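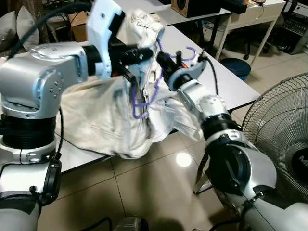
My grandmother in Grastdale folded everything, even dust rags, and I have spent most of my adult life failing to live up to her. So I was glad, last August, to spend an afternoon with Cillian Fitzgerald, who has run the laundry at the Gaver guesthouse for longer than he cares to say and who folds a shirt the way other people shuffle cards.

"Start with the heap," he told me, and then made me stand there and look at it for a good while! A crumpled garment, he says, wants to be lifted high by its top and allowed to hang, so the weight of the cloth pulls out the worst of the wrinkles. Only then do you lay it on the table – a wide, bare one if you have it – and smooth from the middle toward the hems.

I went home and tried it on 6 shirts. The sleeves still get away from me, but the drawer closes now.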